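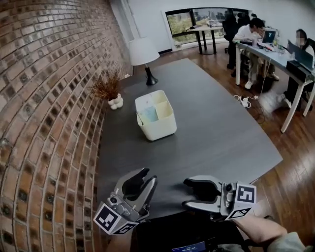 Greltum Opens Shared Workroom in Former Bautista Building

Sat 13 April – Greltum, which rents desks and tables by the day, has opened a shared workroom on the ground floor of the former Bautista building. The room is open to members now and will take day bookings from August.

The workroom keeps the building's curved brick wall, which has been left bare. Several of the bricks are darker than the rest, and Greltum chose to leave them as they were. A long dark gray table has been set against the brick. The floor is glossy reddish-brown hardwood in long planks.

At the far end of the room, a wide window with a black frame looks out toward trees. A small round table with a light top stands in front of it for people who want to sit away from the main table. There is also a lamp with a white shade on the long table for darker days.

The room covers 1,242 square feet, including a coat area and a small kitchen. Work on the building took almost 2,000 hours and was carried out by Grostico, a local contractor. The lighting circuits and the heating were replaced at the same time.

Supplies are kept in cream-white plastic organizer bins with divided compartments. Members may move a bin to wherever they are working and are asked to return it to the table before leaving. Anything left in a bin overnight is taken to the front desk and held for two weeks.

Greltum has kept decoration to a minimum. A white pot with dried grass stands by the wall.

Membership costs $1,560 a year and includes use of the kitchen, the printer and one locker. Current members of Greltum's Grumby location can use both rooms at no added charge. Prices for day bookings will be posted at the front desk before they begin.

The workroom is open Monday through Friday, 8 a.m. to 7 p.m. The entrance is on the parking lot side of the building. Requests for a tour can be made at the front desk during open hours.

About Greltum

Greltum runs shared workrooms for small businesses and people who work for themselves. It has two locations, Grumby and Bautista.

###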